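Can Machines Do the Clearing Up Yet?
Progress report on the Tusarico chores work, August
Prepared by Ida Reinholz for Ginette Poirier, Celtberg Fund

Dear Ginette,

Thank you for your patience with this one, and for the long list of questions you sent after the spring visit. I have tried to get to most of them, though as usual I have written more than you asked for, so please feel free to skip to the part on money at the end and come back to the rest with a cup of coffee.

Where we are

You will remember that we split the year into two halves. The first was the big, friendly chores that look good in a video: folding a towel, setting a plate on a rack, pushing a chair in. The second half, which we are now well into, is the small stuff that gets left on a table or a counter at the end of the day. Wrappers, bits of foil, caps, twist ties, the odds and ends that a person sweeps up without a thought while talking about something else. Our friends at the Prolstead shop told us early on that this is where their closing time goes, and the households we spoke to said much the same about their kitchens.

So this period has been spent on picking up small things and putting them in a box. People work with a pair of hand-held grippers, one for each hand, and the motions they make are what the machine learns from later. It is slow going for the person at first – you lose all feeling in your fingertips, so to speak, and have to trust your eyes – but most get the knack of it in a morning.

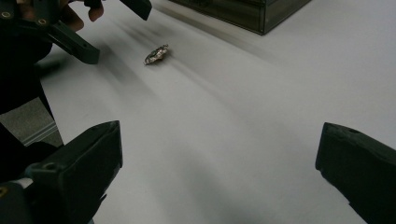 Crumpled foil on the white tabletop, with the grippers around it.

Foil has turned into something of a favorite topic in the office. No two pieces are the same shape, it catches the light differently every time you turn it, and it flattens if you squeeze too hard. A person deals with all that by feel. The machine has to work it out from pictures, and it still tends to aim for the brightest crease instead of the middle of the piece. Frerichs, who looks after our training runs, has begun mixing in more examples under soft light, and we are hopeful about that.

What we have recorded

We set ourselves a target of 135 usable recordings for the small-items set and we have met it. By usable I mean that both hands were tracked from start to finish and that the item ended up where it was meant to go. We threw out more than I would have liked in the first weeks, mostly for dull reasons such as a marker plate being turned away at the wrong moment or a cable tugging on a wrist. 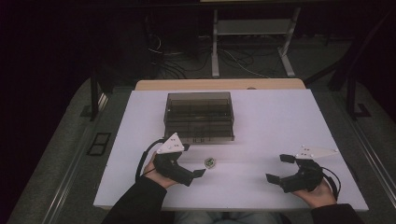
The other thing we learned is how much the two hands talk to each other. Even when one gripper could do the whole job, people bring the other one in close, to steady things or simply to be ready. We had planned to teach the arms one at a time and join them up afterward, and I now think that was a mistake on my part. From next month both arms will be taught together. It costs us more computing time, but Frerichs has found room for it in the schedule.

What the machine can do today

I want to be fair here, neither gloomy nor rosy. These are the chores as they stand on our own bench:

1. Picking up a stiff, chunky item from a plain surface. Dependable enough that we no longer watch every attempt.

2. Picking up something thin or crumpled. Hit and miss. The approach is good, the closing of the fingers is often a touch early, and a second try usually goes better than the first. 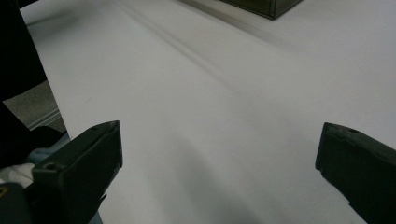 3. Opening a lid, dropping an item in, and closing the lid again. The drop is fine. The lid is not, and it takes up to 2 minutes when it works.

4. Knowing when the table is done. Still weak. The machine will sometimes go back for a shadow, bless it, and we have had to put in a rule that makes it stop and look again.

Questions from your list

I have picked the ones that the board is most likely to raise.
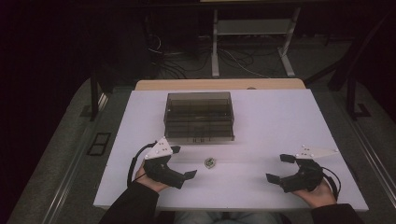
Could a shop like Prolstead use this at closing time next year?
For one counter, with a person nearby, I think so. Leaving it alone overnight with a whole shop floor is a good deal further off, and I would not want anyone to plan their staffing around it.

Why are people still doing so much of the work by hand?
Each recording shows the machine a way of doing the job that a person would find sensible, and we have not found a cheaper teacher.

Money and next steps

Spending is in line with the plan, apart from the extra computing mentioned earlier, which we can cover from the travel line. We need two more items from you: a decision on the second bench, and your blessing to move the Prolstead trial back by two weeks so that the lid work has a chance to settle.

I am at my desk most mornings after nine if you would like to talk any of this over, and you are always welcome to come and try the grippers yourself.

With warm thanks,
Ida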